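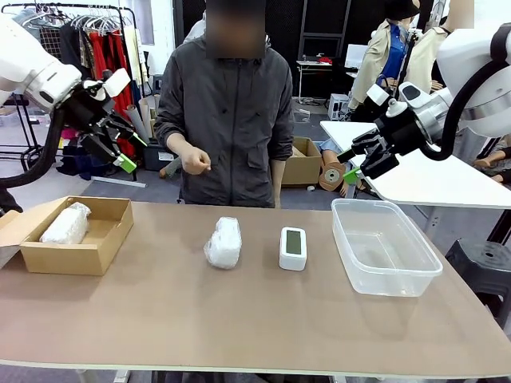

The Case for Worse Examples

200 shares | 8 comments

Last updated in August

Anyone who has taught a child to tie a shoe knows the moment when you slow down, exaggerate the loop, and perform a version of shoe-tying that no adult has ever used on an actual shoe. Collecting examples for a robot is that moment stretched over a working week. You pick up a thing, you put it in a box, you do it again, and by the third morning you have a style. I have been told mine is "tidy." It was meant as praise, and I would like to argue that it should have been a warning.

I spent most of the spring at Herkside, where we gathered demonstrations of two arms packing small goods. The goods were what you would expect: soft bundles in crinkly plastic, little gadgets with a screen, tubs you can see straight through. We made 800 recordings for the first round. A learning system watches all of these and tries to work out what it would have done in your place, which is flattering until you see what it picked up.

What ours picked up was manners. It approached every bundle from the same side at the same dignified height, as I had. It paused before closing its fingers, as I had, because I was checking the cable. It had no idea what the pause was for, but it had seen the pause hundreds of times and concluded that pausing was part of packing. I have met people who learned their jobs this way, and some of them now run departments.

The trouble is that we reward clean examples. At the end of a day somebody goes through the recordings and throws out the ones where the bundle slipped, or the gripper came in crooked, or the operator muttered and started over. What survives is a library of excellent packing by someone who never needs to recover from anything. Then we set the robot to work, the plastic slides half an inch, and it behaves like a concert pianist handed a kazoo.

So my proposal is unglamorous. Keep the bad ones. Label them if you must, trim the ones where the operator has gone to lunch, but keep the fumble and above all keep the two seconds after the fumble. Those two seconds are the most expensive thing in the building, and we have been sweeping them up with the tape and cardboard.

I know the objection, having made it myself in a meeting. If you show a system clumsy work, it will learn to be clumsy. That's a fair worry, and I wouldn't feed it an afternoon of pure disaster. But there is a difference between a dropped bundle and a dropped bundle that gets picked up again, and a person sorting recordings can see it at once. The sorting is dull, and that is the real objection, though it rarely gets minuted.

We did try it, in a small way. At the second site, Melano, we asked operators for 100 extra recordings that began in trouble: the object too near the edge, lying on its side, half under a flap. Everyone hated it. It turns out to be hard to be bad on purpose (operators kept arranging the mess beautifully, like a florist asked to throw flowers on the floor). One of them finally shut his eyes and shoved things around with his forearm, and his setups were the best we got.

I can't give you a chart that proves the point. The rounds differed in too many ways, and the lighting at Melano was dreadful. What I can say is that the arms trained on the messy batch would try a second grasp, and the earlier ones mostly hadn't. They tried it without grace. I found it more reassuring than anything in the demo reel.

There is also the matter of the room. Offices that host this work get embarrassed about it and want to clear up before recording, and I have been asked more than once whether we shouldn't at least push the clutter behind a curtain. Leave it. A robot that has only ever looked at a blank wall will have opinions about coat racks later on, at a moment you haven't chosen. Let someone stand behind the table, too. People stand behind tables everywhere, usually with a suggestion.

As for pay, most operators I've worked with are measured by accepted recordings per shift. Under that rule a slip costs you money, so you work slowly and stick to the angle you trust, and the whole collection narrows to what is comfortable for one pair of wrists. Pay by the hour. Rotate people before they get a style. I should have been moved off that table weeks before I was.

The next round starts on a Friday, for reasons of scheduling I don't understand, and I've asked for operators who have never packed anything with these arms before. The request is still being discussed.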